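**Comparing two policies in simulation: how many trials are enough?**

**biltitum_k** wrote:

Hello all. I am repeating the comparison from the Ruvholm report, where two policies are tested on the same pick task in simulation. They use 100 trials for each policy and say that the second one is better. I ran the same number with my own seeds and the order of the two changed. Is my setup wrong, or are 100 trials too few?

**astberg_lab** wrote:

Probably both runs are fine. If the two success rates are close, 100 trials cannot separate them. We had the same problem with the Astberg tasks and went to 300 before we wrote anything down. Please also report the interval and not only the mean.

**Kong** wrote:

I don't agree that more trials is the first thing to do. Are you using the same start poses for both policies? If policy A gets one set of object positions and policy B gets another, you are measuring the positions. Pair them first. Then 100 may be enough.

**biltitum_k** wrote:

@Kong I checked, and they were not paired. The seed is set one time at the start, and the second policy continues from where the first one stopped. The report does not say how they did it.

**astberg_lab** wrote:

Pairing helps, I accept this. But it does not help much when the policy itself samples its actions. We repeated the same start pose many times and got success and failure from it. So I still say 300.

**Kong** wrote:

Then fix the policy seed also, or run each pose 2 times and look at how often the results differ. It costs less than 300 and you learn where the noise comes from.

**biltitum_k** wrote:

I made 200 paired trials during the night. The order is now the same as in the report, but the difference is much smaller than theirs. I will write to the authors about the seeds and leave the table as it is until they reply. A frame from one of the trials is attached. 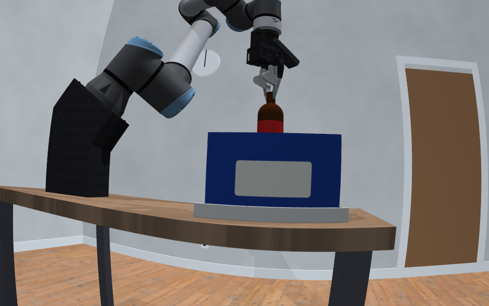

**oct_reader** wrote:

What should be kept the same when two policies are compared on paired trials?

**Kong** wrote:

The start poses, the time limit and the rule for success, all of them saved in a file before the first run.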